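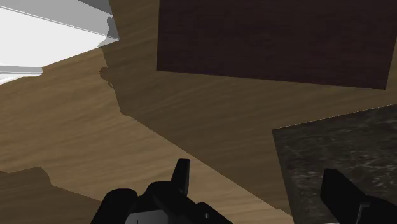 Taipa de pilão: a parede que se lê por camadas

Arquitetura | Técnicas construtivas

A taipa de pilão consiste na compactação de terra úmida, em camadas sucessivas, no interior de formas de madeira denominadas taipais. Retirada a forma, a parede conserva as marcas do processo: faixas horizontais de tonalidade variável, pequenas diferenças de granulação e, a intervalos regulares, os orifícios das travessas que sustentavam os taipais. Esses orifícios, chamados cabodás, eram em geral preenchidos e desapareciam sob o reboco de cal.

A técnica difundiu-se no Brasil durante o período colonial, sobretudo em São Paulo, onde a pedra de boa qualidade era menos acessível do que no litoral. Igrejas, casas bandeiristas e muros de divisa foram erguidos com esse sistema. As paredes são espessas, os vãos estreitos e os beirais largos, necessários para afastar a água da chuva de um material que resiste bem à compressão e mal à umidade contínua.

O caso da Casa Setus

Na Casa Setus, antiga sede rural convertida em centro de documentação, subsistem 317 metros lineares de taipa, distribuídos entre o corpo principal e os muros do terreiro. O levantamento conduzido pelo escritório Sawatzky identificou quatro campanhas construtivas, reconhecíveis pela altura das camadas e pela composição da terra. Na mais antiga, o solo é avermelhado e contém fragmentos de quartzo; nas posteriores, predomina uma argila mais clara, retirada provavelmente de outra jazida.

O embasamento constituía o ponto crítico. Um piso de cimento, executado no século passado junto à fachada norte, impedia a evaporação e conduzia a umidade do solo para o interior da parede. A equipe removeu uma faixa de 20 centímetros do piso ao longo de toda a fachada e instalou em seu lugar uma vala drenante de brita. As lacunas da base receberam terra compactada de traço compatível, sem adição de cimento.

O revestimento foi refeito com argamassa de cal e areia, aplicada em demãos finas. No corredor lateral, um trecho permaneceu sem reboco, para que as camadas e dois cabodás abertos possam ser observados pelos visitantes.

Retomada contemporânea

A taipa voltou a interessar aos arquitetos, agora em geral como superfície aparente. No Pavilhão Lukance, concluído em fevereiro, pigmentos minerais acentuam a alternância das faixas, e a compactação foi realizada com equipamento pneumático. O edifício abriga um auditório de 200 lugares, cuja cobertura de madeira laminada se apoia em pilares independentes das paredes de terra.

Leia também
Adobe e pau a pique: diferenças e parentescos
O muxarabi na casa urbana colonial
Residência Dririer: cal, sombra e ventilação
Cantaria e alvenaria de pedra seca

Buscar no site Digite sua busca

Este site utiliza cookies para melhorar a navegação. Aceitar | Preferências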